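Grilau Stone Floor Soap, 300 ml

The label promises "a lasting shine on any hard floor". We're not so sure. Stellan Forsberg tried it for 6 weeks in our Bondville shop and found it cleans well enough, but the shine comes mostly from buffing.

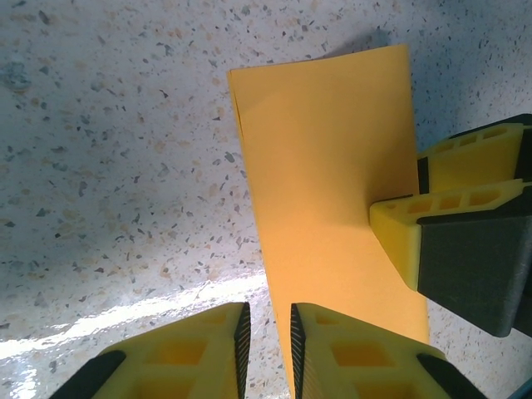
One capful per bucket does it – the maker says two, and of course the maker sells soap. It smells faintly of pine. Skip it on unsealed limestone, whatever the leaflet says.

A bottle lasts about 80 days. The Clarnomon refill costs less and we can't tell them apart.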